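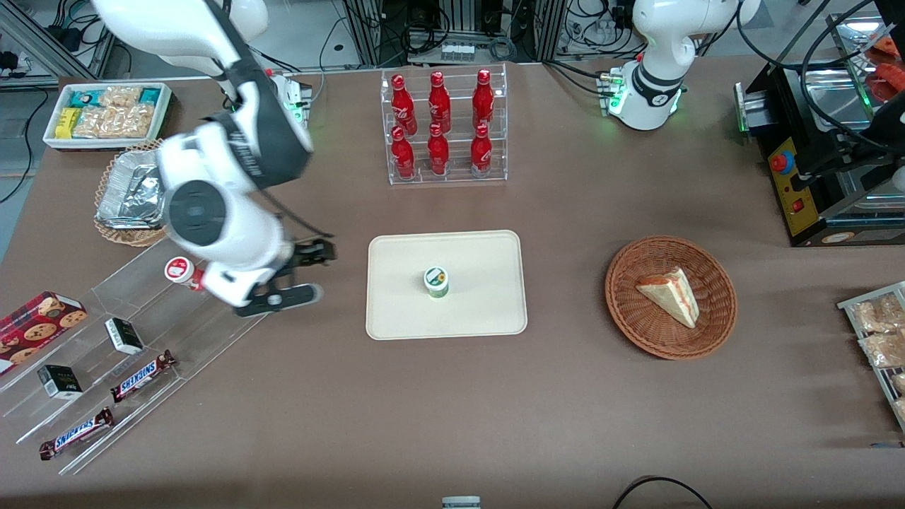 Figure 3. Countertop display of small packaged goods.

3.2 Shelf position and unplanned purchases

Sales records from 27 convenience stores in the Groltstead area were examined for items priced under 5 dollars. Stores were grouped by where such items were kept: at the register, at the end of an aisle, or on a regular shelf. Stores with fewer than 2000 receipts in April were left out. Register placement was linked to a higher share of single-item receipts — mostly snacks — but the gap narrowed after 20:00. Store size had no clear effect on this pattern.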